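Prestis reports shorter training for two-handed placing tasks

Method from the Sinaga laboratory learns from people using hand-held grippers, with no robot present during recording

September. Prestis has released the results of a study on how robot arms can be taught to put upright objects into narrow containers. The method, named Fodus, was developed at the company's Sinaga laboratory over nine months. A technical report and the training code are available on request.

Robot arms are usually taught such tasks by remote control, with an operator steering the arm through each attempt. This is slow and ties up the robot. Fodus uses recordings of people doing the task themselves with a gripper in each hand. The grippers have the same jaw shape as those on the robot, so that a movement recorded by hand can be replayed by the arm with little correction.

The main change from earlier work lies in how the recordings are divided. Fodus splits each one into approach, grasp, transfer and release, and trains on the release phase more heavily than on the other three. Errors in the first three phases can often be recovered. An error at release usually ends the attempt, with the object tipped over or caught on the rim.

The study covered six tasks, each recorded by five operators. In five of the tasks the Fodus model completed more attempts than a model trained on the same recordings without the split. In the sixth, which involved a soft pouch, there was no measurable difference.

"The gain comes from the last few centimetres of travel," said Syahrul Pangaribuan, who led the study. "We did not expect it to help with soft objects and it did not. That remains open."

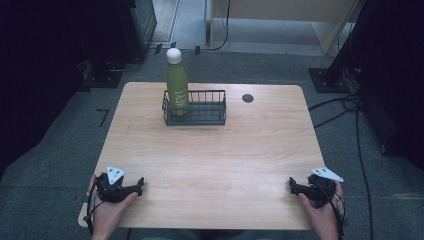 Recording follows a fixed procedure, so that sessions by different operators can be compared. Each attempt starts and ends with both grippers held at the front corners of the table, jaws turned inward. The position of each gripper is worked out from the white triangular marker plate on top of it. In the bottle task the target is an upright bottle in one end of a small wire basket, with the other end left free, and an attempt counts as complete only if the bottle stands without support after release.

The next stage will test the same recordings on Prirnel, the company's second arm design, which has a shorter reach. Prestis will also extend the set to containers with lids. Requests for the technical report should be sent to the Prestis press office.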